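open-day-tube-demo: README

Hi! This folder goes with the two-arm tube handling demo we ran at the Skedcombe open day in March. I promised a bunch of visitors I'd put the files somewhere they could get at them, and a few of you have been very patient. I wrote most of this from my notebook and from memory, so if a step sounds off, trust the scripts over me.

Last updated: Aug 5, 2022

What's in the folder

demo/ has the scripts we ran on the day, including the one with the silly name
logs/ has the joint and gripper logs, one file per run
stills/ has pictures of the bench, both from chest height and from up by the head
handout/ is the one-page sheet we gave out at the door (fixed version, the first print had the arms labeled backwards)
notes.txt is my own scribbles, typed up, spelling not guaranteed

What the demo was

The task is small on purpose. The right arm handles a tall test tube with yellow liquid in it, and the rack is right there in front of the pipette stand. Get the tube into a hole, let go, back off without bumping anything. That's the whole show! I've watched people lose interest in a big industrial arm in under a minute, and then stand at our little bench with their noses almost on the tape, waiting to see if the tube goes in. I love that.

We picked a strong color for the liquid so folks at the back could follow it. Clear liquid in a clear tube was a terrible idea when we tried it at practice.
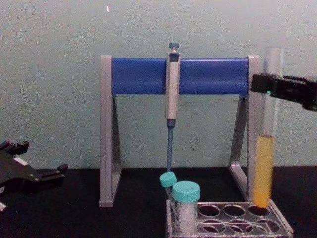
Right gripper with the tube over the rack, pipette stand behind.

The stand doesn't move and the arms don't use it in any of the scripts in demo/. It's there as an obstacle. The planner has to know about it, and so do you if you rebuild the setup, because the right gripper works very close to that right leg. During practice I shifted the stand a little while dusting and spent a good chunk of the evening wondering why the approach looked wrong (it was the stand, of course it was the stand).

How a run goes

1. Start with both arms at home and the left gripper open.
2. Run check_bench.py. It reads both arms and tells you if one of them isn't talking.
3. Put the tube in the start hole by hand. Seat it all the way down.
4. Run tube_show.py. The right arm comes in, closes, lifts, holds, lowers, opens.
5. Wait for the prompt before you reach in. Please really wait.

The hold in step 4 is longer than it needs to be. I put it in so I could talk. If you're using the script for anything other than an audience, set talk_pause to zero and everything gets a lot snappier.

The settings live in demo/settings.txt. The ones you'll want to touch first are grip_close (how far the fingers shut), lift_mm (we left it at 50) and speed_pct (we left it at 20, and I wouldn't go higher with glass). If you swap in a different tube, change grip_close before anything else and try it with an empty tube first.

What people asked

The question I got most was whether it can see. In this demo, no. The positions are taught ahead of time and the arm goes back to them. A few people were let down by that, and fair enough, but I'd rather tell you straight than have you think there's some clever vision thing going on. The Tremblay bench across the aisle did have vision running and it was great, go look at their work if that's your thing.

Second most popular: what's the left arm for? In the longer version it steadies the rack while the right arm works. We had that going in practice and it was fine most of the time, but I didn't trust it with a crowd, so for the open day I turned that part off. You'll see left-arm entries in the logs anyway. It's powered up and reporting, it just isn't being asked to do much.
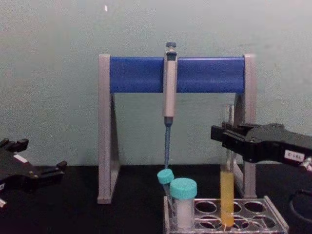

A kid asked me if the robot gets nervous, and I said no but I do, which got a laugh from the parents. The next run went perfectly, so thank you, kid.

Somebody also wanted to know why we don't grip lower on the tube. We tried it! Low grips are steadier in the air, but then the fingers get down near the rack before the tube is seated, and you end up letting go too early. Gripping up high means the tube can swing a bit, so the lowering has to be slow. I went with high and slow. The Divov folks, who do a lot more glass handling than I do, told me they'd use softer finger pads and split the difference, and I mean to try that.

About the logs

The logs cover practice and the open day together, 200 files in total. Each is plain text with a header line, then time, joint values for both arms, and the two gripper openings. Practice files start with p_, open day files start with od_. The longest one has 2,026 lines, and that's the run where I got into a conversation and forgot to press the key.

Things to know before you use them:

Time starts at zero in each file. There's no clock time anywhere.
Gripper opening is in the controller's own units. Bigger means more open.
A few p_ files stop in the middle of a run. Those are me hitting stop. I left them in.
There's no column for whether the tube got seated. I wrote that down by hand for the od_ runs and it's in notes.txt, but for practice I mostly didn't bother. Sorry about that one.

If you're after nice clean training data, this probably isn't it. It's good for plotting, for teaching somebody what a joint log looks like, and for checking your own playback code. One visitor who teaches shop class said he'd use it for a graphing lesson, which made my week.
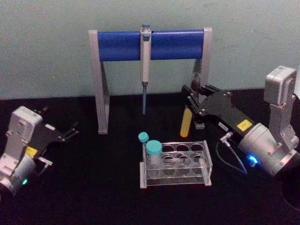 Rebuilding the bench

You'll need two arms facing each other with enough reach to meet in the middle, a black or otherwise boring tabletop, a rack, and something tall to stand in for our pipette stand. Dresel lent us the table, and I measured from its front edge for everything in handout/layout.txt. If your table is a different depth, measure from the rack instead and shift the rest to match.

Tape the rack down. I used double-sided tape at the corners and it held all day. Without it the rack creeps a tiny bit every time a tube goes in, and by lunch you're off by enough to matter.

Run the cables behind the arms where you can, and leave slack at the wrist. Walk each arm through its full range by hand once and watch the cable the whole way.

Keep paper towels within reach. You know why.

Known problems

check_bench.py says "ready" even if the tube isn't there.
Pressing the key twice during the hold skips the lowering prompt. Don't press it twice.
layout.txt has one distance in inches. It's marked.

Using this stuff

Take it, change it, put it in your class. If you share it on, keep this file with it so people know where it came from. If you fix the double key press thing, please send me the fix, I've looked at it more than once and I still don't see it.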